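From: Priit Siliņa
To: jirkwood-households
Subject: Re: Water softener for the whole building, your views please

Thanks for sending this round, Florian. I have a few doubts and would like them on the list before anybody signs. 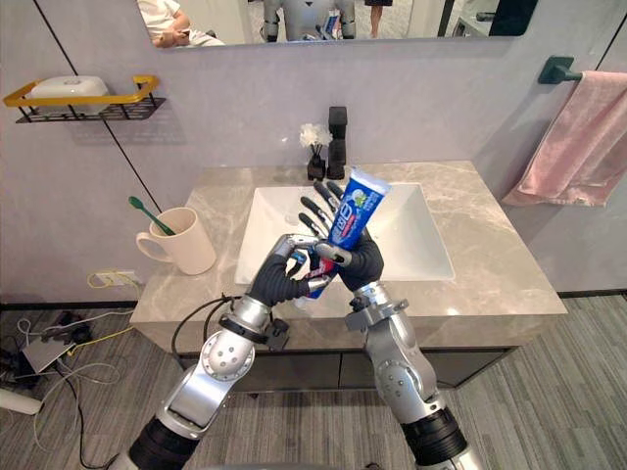
I've lived with hard water all my life, in three different towns, and I don't enjoy scraping the kettle any more than the rest of you do. My quarrel is with the claims. I'll go through your message in pieces and answer as I go.

Florian Danzer wrote:
> The Drerora unit is rated for a building of our size and would sit in the
> pump room next to the meter. The quote is 4,000 for the unit, plus 500 for
> fitting. After that there is only the salt.

Only the salt. How much salt, and who carries it down? The pump room is at the bottom of the back stairs and the bags are heavy. I carried coal down those stairs when we still had the old boiler and I'm not volunteering again at my age. If delivery to the pump room door is part of the price, I'd like to see that in writing. The same goes for servicing. The quote you attached has a line saying "annual check recommended" with no figure next to it, and in my experience a blank like that gets filled in later by the person sending the bill.

> Drerora say most buildings see a saving on energy in the first year, as
> heating elements no longer fur up.

Which buildings? I rang them and asked. The man was perfectly pleasant and told me he would send some case studies. What arrived was a leaflet with a drawing of a happy tap on it. Our heating comes through the shared plant, and the heat exchanger there was replaced two winters ago. I asked Algirdas Eglītis, who looked after the old one for years, what state it was in when it came out, and he said there was scale on it but that the seals had gone first. So the scale may have cost us something. It may also have cost us very little. I don't know, and I don't think Drerora know either.

> Residents will notice the difference straight away: softer towels, better
> lather, less cleaning product used, and kinder to skin and hair.

The lather I'll grant you. Soap does lather better in soft water, and you may well use less of it. The towels I'll believe when I've dried myself on one. As for skin, I did go and read what I could find, and the pieces that sounded surest of themselves were mostly written by people selling softeners. Chae-won tells me her little one's eczema was no better in the year they lived in a flat with one fitted. One child proves nothing, I know. I'd say the same about the lady on page two of the brochure whose hair has "come back to life".

Then there is drinking water, which your message doesn't mention at all. A salt softener swaps the hardness for sodium. For most people that's nothing to fret over, but the usual advice is to keep one unsoftened tap for drinking and for making up baby milk, and some of us have been told by a doctor to watch our salt. Would each kitchen keep a hard cold feed? In this building the kitchen and bathroom are on the same riser, so I can't see how it would be done without opening walls, and opening walls is not in a fitting price of 500.

> If we go ahead in February they will hold the price.

They always will. I've never known a salesman whose price was not about to go up. When the Sakalauskas people did our windows we were told the same thing, and the block at Andby waited until spring and paid exactly what we paid.

What I'd suggest costs next to nothing. Let us find out how hard our water is first. The supplier has to tell you if you ask, and a test strip will do for a rough check at the tap. Your message says "very hard" and the leaflet says "very hard", but I think one of them got it from the other. I tried a strip in my own kitchen last night and it came out in the middle of the chart. Perhaps mine was an old strip. I'd be glad if somebody else would try one, preferably on a different floor.

After that, a second quote. I'd also like us to ask for the same thing without salt being sold to us for ever after. Please don't take that as a vote for the magnetic gadgets that clip on a pipe. Triin Žukauskas sent me a link to one of those and I'm afraid I trust it even less.

If the figures still look good when we have all that, I'll pay my share and say no more about it. I'd just rather not hand over the money on the strength of a tap with a smile on it. Descaler for my kettle and shower head comes out of the shopping money and I hardly notice it going.

One small question for Florian. Is the 4,000 with or without tax? The page you scanned is cropped on the right and I can't tell.

Priit
Second floor, back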